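Mandarins drying out in storage, what humidity should I hold?

Asked 31 May 2019 in Fruit Storage

I keep Melero mandarins in a spare refrigerator after the March picking. By week three the peel is dull and the segments are dry near the stem end. The thermostat is set to 41 F. No humidity control. Fruit goes in unwashed, in open crates. Is this a humidity problem or am I picking too late?

3 answers

Answer 1 (accepted)

Both, probably. A household refrigerator runs dry, and open crates give the fruit no protection. Target 90 to 95 percent relative humidity. Perforated bags get you most of the way — leave the tops folded, not sealed, or you will grow mold.

Clip the fruit, do not pull it. A torn stem end loses water first and rots first. Leave a short button of stem and trim anything longer, as it punctures the neighboring fruit.

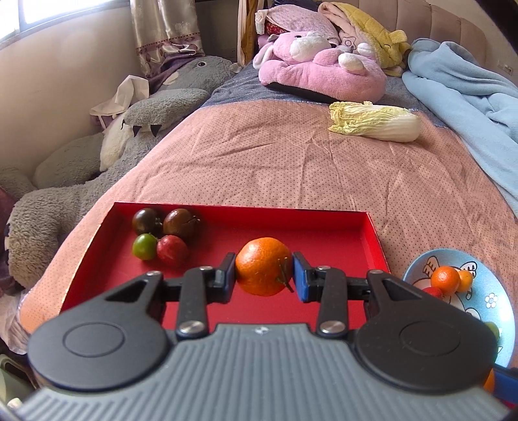 Samside Backyard Citrus Club

A mandarin with a forked stem still on it, like the one in the photo, should be trimmed before it goes in a crate with others.

Weigh a marked sample of 7 fruit on day one and again each week. If a 1,000 g sample drops to 950 g, the peel will already look tired.

Answer 2

Dry segments at the stem end are granulation. That starts on the tree and storage will not fix it. Pick earlier.

Answer 3

I use a Jaidee crate liner, works ok. Have not measured anything.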